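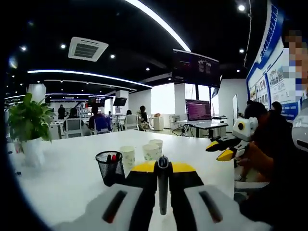
Shared Table FAQ — Flalmont office, open floor

Can I just sit at the big white table?
Yes. No booking before 12. After that check the sheet by the door, teams get it in one-hour slots.

Who do I ask about bookings?
Usman Tanoli. If he's out, Haris Warraich. Please don't message both, we end up with doubles.

Where do the pens live?
Black mesh holder, on the table. Borrow, bring back. Going to a meeting — take one, not the lot.

Paper cups?
Fine at the table. Take yours with you when you get up. Coffee left overnight gets tipped out and teh cup goes in the bin, full or not. Spares are in the kitchen, sleeves of 40, top shelf. Last sleeve? Tell Usman, he orders from Kovács and it takes 7 days.

Can I bring my own mug?
Please do. Wash it yourself.

Who waters the plant?
Haris. Only Haris. It got watered by four people in August and nearly died. No cold coffee in the pot either. If the leaves are getting in your way turn the pot, don't pull them off.

Can I eat lunch there?
Snacks ok, hot food in the kitchen. Wipe down after. Spray is under the sink, not the blue one, that's for glass.

Can I use the hanging screens?
Yes if no one has them booked. Same sheet, second column. Put the input back how it was when your done.

Cables?
Keep them under the desks and out of the walkway. Extension leads from the Skemska cupboard, sign them out.

How many people fit?
Depends on chairs. Borrow from the other tables, return them same day.

I spilled something.
Paper towels by the sink. Marks that won't shift — tell Usman before the end of the day, easier to get out fresh.

Lost property?
Box under the printer. Emptied once a month.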